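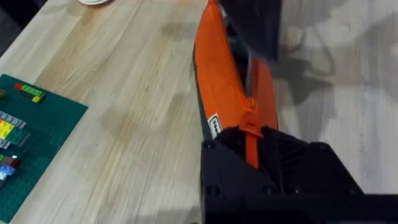
Latrice Park had one request when we sat down to talk, and it was that I not make her sound like an expert. "I'm a grown woman who builds with LEGO at the kitchen table," she said, laughing. "Put that in and I'll be happy."

She began in December, when her neighbor Gangadharan Chettiar was clearing out his garage and handed her a tub of his children's old bricks. It sat in a closet for 11 days before she opened it, and then she didn't make supper until nearly nine.

What she likes best is starting on a bare green baseplate with no instructions at all. Her first real project was a town she calls Prurkau, which has a bakery, a canal and - for reasons she couldn't quite remember - three post offices. "I keep to one side and work my way across," she told me. "If I fill the whole thing up right away, I've got nowhere to go when I get a better idea, and I always get a better idea around bedtime."

I asked about colors, and she waved a hand. Anything goes while she is working out a shape. "Yellow, red, gray, whatever my fingers find. Gangadharan can't stand it! He wants his walls to match."

The two of them now build together most weeks, over tea and a good deal of friendly arguing. He would like Prurkau to have a railroad. She is holding out for a park, with a pond if she can find enough blue.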